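Counterargument paragraph: where do you put yours?
Writing Help > Essays and Term Papers

marlowdrafts
I'm in a first-year comp class and we have a persuasive paper due at the end of May. Four pages, and mine is arguing that our campus should drop the foreign language requirement for transfer students. I've got my reasons down, but I can't figure out where the other side goes. My high school teacher always wanted it right before the conclusion. My roommate says to open with it. Does it matter?

inkwell_tess
It matters less than people say, but I'd put it second to last. You make your case, you bring up the strongest objection, you answer it, you're out. Graders are used to it and they know where to look.

fennimore
Going to disagree with Tess here. If your reader already believes the other side (and on a language requirement, half your readers will), they spend three pages muttering "but what about..." and don't hear a word you say. Deal with the big one early. I had Estela Benítez for rhetoric and she made us do it in paragraph two, every single paper. I hated it for a month and then my grades went up.

inkwell_tess
Paragraph two in a four-page paper? You'd be defending a claim you haven't even explained yet. Maybe in 12 pages.

fennimore
Two sentences is enough to explain a claim like that! Anyway, what I do, in order:

1. Write the objection the way somebody who believes it would say it out loud. No "some people might think." Give it a real reason.

2. Admit whatever part of it is true. For yours, I'd grant that a second language does help some students get hired, and then ask if one required semester gets anybody there. 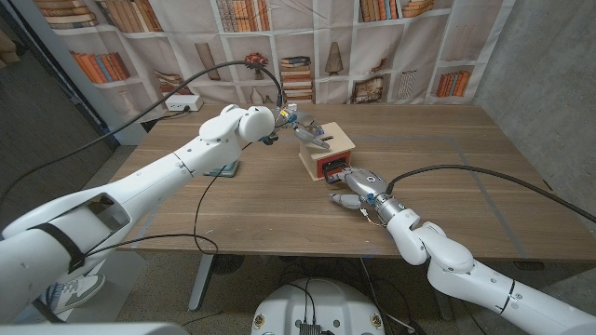 3. Answer it with something you haven't used yet. If your reply just repeats paragraph three, you don't have a reply – you have an echo.

4. Read the whole thing to a friend and ask which side sounded smarter. If they say the other guys, go back to step 2, you gave away too much.

marlowdrafts
Oh, step 3 is exactly my problem. My "answer" was the same cost argument again with different words. Ugh.

quillpatch
Popping in to say you can also spread it out. One small objection per body paragraph, answered on the spot. I did that for a 1,000 word op-ed and it read way better than one big lump.

inkwell_tess
I like that for an op-ed. For a class paper I'd still check the rubric first, some of them literally have a line for "counterargument paragraph," singular.

marlowdrafts
Just looked and mine says "addresses at least one opposing view." Nothing on where. I'm going to try fennimore's way tonight and if it feels weird by midnight I'll move it down.

fennimore
Save both versions! And post the paragraph if you want eyes on it.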